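About Us

Otora School of Chess and Languages

Who we are

Otora is a small school where children and adults learn chess, English and German. We began with nine pupils in one rented room over a bakery. At that time we had only chess. The languages came two years later, when parents who were waiting for their children asked if they could also study something in the same hour. It was a good question, and we had an English teacher among our chess parents, so we tried it. Today the two parts of the school are of the same size, and many families use both.

We are not a part of any chain and we do not sell a franchise. The school belongs to the two people who opened it, Prakash Kotian and Ingvar Juhl, and both of them still teach every week.

How it started

Prakash and Ingvar met at an open tournament where they were drawn against each other in the last round. The game was a long rook ending and it finished in a draw after all the other players had gone home. They took the same bus to the station and continued the analysis there, with a pocket set on a bench. Prakash was then teaching mathematics at a secondary school. Ingvar was translating technical manuals from Danish and German and was, as he tells it, very tired of manuals.

For the first year they kept their other jobs and gave lessons only in the evening. The name Otora was found by Prakash's daughter, who was four years old and used this word for the knight. We have never discovered why. The knight is called Otora by our younger groups to this day, and sometimes a child goes to a first tournament and is surprised that the other children do not know it.

How we teach chess

Many schools start with the full board and the opening moves. We start with few pieces. A new pupil plays first with king and pawns only, and stays with this for some weeks. After that comes the rook, then the bishop, and the queen is last. Parents ask us sometimes if this is too slow. Our experience is that a child who can win with one extra pawn is calm later, when the board is full and the clock is running.

The endings also come back at every level. In the top group, which is led by Senthil Kaimal, one lesson of each month is given only to positions with a small number of pieces. The pupils get a position on the board and ten minutes of silence. Then each one writes down a plan in full sentences – not only the moves – and reads it to the others. Senthil is strict about the sentences. He says that a plan which cannot be said is still a feeling.

We do not give ratings inside the school and we do not put lists on the wall. Pupils who want to play for rating are helped to find tournaments, and one of our teachers travels with them when there are three pupils or more. Last season our best result came at the Korine Junior Cup, where our under-twelve team took second place. One of the players in this team had started with us as a complete beginner.

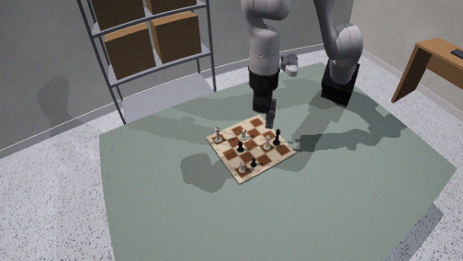

How we teach languages

The language groups are small, with eleven learners at most. We have English from beginner to advanced and German from beginner to intermediate. The head of languages is Sivaprasad Kurup, who learned both of these languages as an adult and remembers well what was difficult. He wrote our own course books for the first two levels, after he had tried many printed ones and was not happy with the dialogues. In his books people lose their keys, argue with the landlord and call the dentist. It is not literature, but learners tell us that they have used page 31 at a real dentist.

Every lesson has a part without any book. The learners speak in pairs, change the partner, and speak again on the same subject. The second time is nearly always better than the first, and they can hear this for themselves. Mistakes are written down by the teacher and discussed at the end, so that the talk is not stopped in the middle.

There is homework, but it is short. We would like you to do fifteen minutes each day and not two hours on the evening before class. We can see the difference!

The library

Our library is open to all pupils and their families. It has 2,477 books and magazines, of which a good part is about chess and the rest is reading in English and German at different levels. Most of the chess collection was left to us by an old member of the Alva club, who wished that it should stay together and be used. Many of the books have his notes in pencil in the margins. Please do not erase them. Some of our pupils borrow the books more for the notes than for the games.

You can keep a book for one month. If you need it longer, write to the office and we will extend it, if no other person is waiting.

Our teachers

Besides Prakash, Ingvar, Senthil and Sivaprasad, the school has a number of part-time teachers who are engaged for one year at a time. All of them have sat in the lessons of a colleague for a full term before they received their own group. We continue to visit each other's lessons after that, the founders too. Raghavendra D'Souza takes care of the office and the timetable, and he is the person who will most probably answer when you call. He also runs the beginners' evening for adults, where it is allowed to take a move back.

Fees and places

Fees are paid by term. Brothers and sisters of a pupil pay a lower fee, and a family that takes chess and a language together pays less for the second course. Each term we keep two free places for children whose families can not pay. For these places no forms about income are asked. A short letter from a teacher or a parent is enough, and it is read only by Prakash and Ingvar.

The new groups begin after the summer, and registration opens in August. For chess it is possible to join also in the middle of the term, if there is a place in the right group. For languages we ask you to come first for a short talk, so that we can find your level. The talk costs nothing.

Visit us

You are welcome to sit in a lesson before you decide. Please tell the office one day before, so that the teacher can be informed. Children should come with one parent for the first visit. The entrance is from the courtyard, and the bell with the name Otora is the upper one.

Page last updated: 07/12/2021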